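April
By the Ellow Product Desk

Ellow Tabletop, Kernville Series

The Kernville tabletop is supplied as a single finished panel for offices, classrooms and staff dining areas. It is offered in a pale striped grain, with the stripes running along the length of the panel. Each top is drilled for the standard Cropper leg set, sold separately.

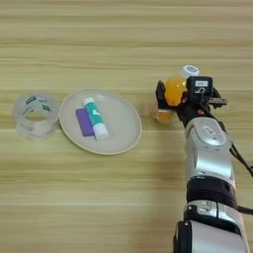
Skotusville Library Services wrote that their tops had been in daily use for 12 months and asked whether the finish could be renewed on site. It can, using the Ellow care kit.

Product code: 793
Net weight: 43 pounds
Assembly: two persons required

Spills should be wiped up promptly with a soft, damp cloth. Abrasive pads and bleach are not covered by the warranty. Tape may be applied to the surface for short periods and should be peeled back slowly.

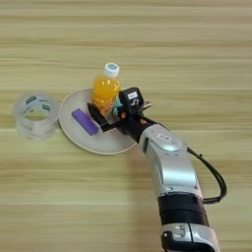 Ellow Product Desk

Orders are dispatched from the Kernville warehouse. Customers are asked to inspect the panel before signing for delivery and to report any damage in writing. Cut or drilled panels cannot be returned.

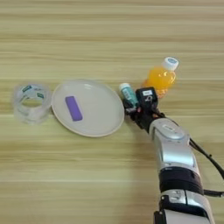
Kernville tabletop, pale grain, with plate and packing tape.

Replacement leg plates and screws may be ordered separately under the Cropper name.

Last updated: April
Contact Ellow | Copyright Ellow. All rights reserved. | Back to top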